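3.2 Costume and Continuity in Low-Budget Horror

The four features in our sample were all shot by Koltell, a small company based in Sullport, and none had a full-time wardrobe department. Costumes came from thrift stores or from the actors' own closets. On Nomitz, the longest shoot of the four, the lead wears the same outfit from the first attack to the final chase, and the production bought six copies of it for less than 800 dollars in total.
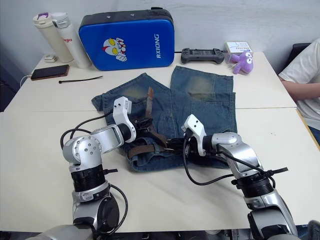

Figure 3. Folded blue jeans on a white tabletop, with two grippers at the waistband.

Viewers in our survey rarely mentioned clothing unless it changed between shots. When it did, they noticed quickly, and many took the mistake as part of the fun. Denim was the most common garment in the sample and also the hardest to match. A faded pair like the one in Figure 3 differs from its neighbors on the rack in shade and wear, and fake blood dries to a different brown on each. The crew of Stasiv dealt with this by keeping the camera above the waist for most of the second act – a choice that several reviewers read as a way of building suspense.

We coded almost 2000 shots for visible changes in costume. Errors were grouped by type (color, stain, tear, missing item) and by whether the cut fell inside a scene or between scenes. Stains made up the largest group in all four films. Missing items were less frequent, but survey respondents remembered them better, especially when the item was a hat or a jacket. Section 3.3 applies the same coding to props.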